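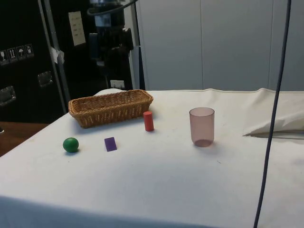 Pick-Up Table Comes to Talanwood

June 18, 2024

Talanwood Play Library has a new regular feature, and it might be the simplest thing we've ever put out: a white cloth, a long wicker basket, and a handful of bright little things to put away. We're calling it the Pick-Up Table, and it starts this week in the side room at Hellström Hall in Vemberg.

The idea is exactly what it sounds like. Kids come up to the table, pick something up, decide where it goes, and put it there. Then it all comes back out for the next person. If you have a toddler at home you already know how long that can hold somebody's attention (much longer than the expensive thing with the batteries!).

We tried a version of this last November at the winter swap, mostly to fill a corner, and it was busy all afternoon. Parents kept asking when it would be back. It took us a while to find a steady slot in the room, but now we have one, and we could not be happier.

The first set is a short one. There's a green ball, a small red cylinder, a flat purple block and a tall see-through cup in a soft pinkish mauve. And the basket, of course, light brown and shallow, with rounded corners and a tight weave that people can't seem to stop running their fingers along. We picked strong colors on purpose so that even the youngest can find things on the white cloth, and so a grown-up can say "where's the green one?" and get a point or a grab in reply.

Every shape asks for something a little different from a small hand. A ball wants to roll off. The cylinder stands up very nicely on its end, and lots of children would rather keep standing it up than put it away, which is fine with us. The block is thin enough that you have to think about how to get hold of it.

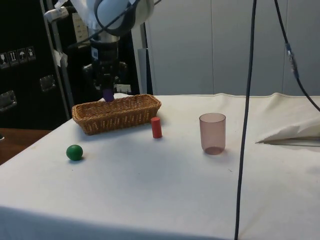 Why a Basket and Not a Bin

We went back and forth on this one. Our toy shelves are full of deep plastic bins, and they do a great job of swallowing things, but a child can't see over the side and half the fun is lost. The basket is low, with a rim that flares out, so it's an easy target from any side of the table. Reaching in is as easy as dropping in.

It's also just nice to look at! Woven things warm up a room, and with the white cloth under it the whole table looks like somebody is about to serve rolls. (At least one visitor in November did ask about bread.)

The cloth is staying too, wrinkles and all. It keeps the noise down when things get dropped and it stops the ball from running quite so fast. It has picked up a few smudges and we expect it to pick up plenty more. We have a spare for laundry days.

The Pick-Up Table is paid for by a small grant from the Trernent Fund, which also covered last year's puzzle shelf. The grant runs for 16 sessions, and we'd love to keep going past that. We have 202 families signed up with the library right now, and if even a small part of them drop in over the summer we'll have a very good case for a second round.

Everyone asks about the cup. It's there because it does so many jobs. It can stand up as the tallest thing on the table, it can go in the basket with everything else, and it can hold other things while you carry them. Tip it over and it's a different toy again - now you've got an open end to look into, a round side that wants to roll, and a decision about which way to grab it. It's smooth-walled, see-through plastic, so a child can watch for something through the side. One grandparent told us it was the best toy in the building, and we've got a train set.

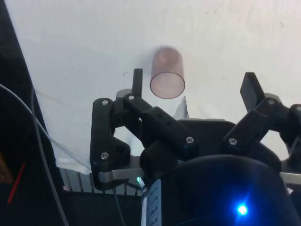 When to Come

Sessions are on Saturday mornings in the side room at Hellström Hall, from 10 until noon. Come in by the Trernent Street door, since the front steps are still being repaired. Strollers can go in the hallway, on the coat rack side please.

The table suits kids from two up to seven or so, but older brothers and sisters are welcome to join in and they usually end up making rules for everybody else. Last time they had a whole system going, with the red one always last. Please stay with your child while you're in the room. Several of the pieces are small, and babies who still put everything in their mouths will be happier on the big mat next door, where there are soft blocks and plenty of room to crawl.

There's no charge and you don't have to be a member. If you'd like to join while you're there, a family card is $17 for the year and lets you borrow from all the shelves, puzzles included.

The set will change as we go. Next up we're hoping for some kitchen things - wooden spoons, a sieve, maybe some jar lids - and we're taking suggestions on the sheet by the sign-in desk. Somebody has already written "socks," with three exclamation marks. We like it a lot, and we've started saving odd ones.

Posted by the Talanwood Play Library, Vemberg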